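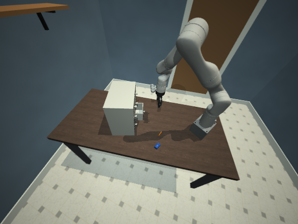 The case for marking the simulation

Every October the robotics option at Sorbridge College receives its new intake, and every October the same question is put to the department by parents, by governors and, more quietly, by some of our own staff. Why should a student earn marks for moving an arm that does not exist?

The question deserves a proper answer. In the first half of the course our students work wholly in simulation. They are given a virtual table, an arm, a small cabinet with drawers and a few loose objects, and they are asked to write the program that will deal with them. Opening a drawer and placing a block inside it sounds like an infant's task. It took last year's group 14 sessions to do it reliably, and the written logs of those sessions are among the best work the department has received.

I would argue that these logs should carry more weight than they do at present. Under the current scheme the simulated stage is worth a small share of the final grade, while the Pichler Cup, held in the summer term with physical machines, counts for 50 per cent. The Cup is a fine occasion and I have no wish to see it reduced to a display. It is, however, a poor instrument of assessment. A worn cable or a flat battery can undo a year of careful thought in a single afternoon, and the team which suffers it learns very little from the experience.

A simulated run can be repeated exactly. When the gripper misses the knob of a drawer, the student may return to the same starting position, change one value and try again. One team, working under the name Grunus, made 95 attempts at a single drawer and kept a note of each. Their tutor, Ryan Lambert, was able to follow their reasoning line by line, including two weeks spent on a theory that was wrong. No competition judge would ever have seen that work.

There are fair objections. Friction in a simulation is only as good as the figure somebody has typed in, and students who have never tightened a bolt can become careless about the ones who must. Mr Lambert has put this to me more than once - with some force - and I accept it. The second half of the course, in the Jemetano workshop, should remain compulsory for all.

What I propose is modest. The simulated stage should be marked on the log as well as on the final run, and its share of the grade should rise to match that of the Cup. The 54 students now enrolled would need to be told before the spring term begins.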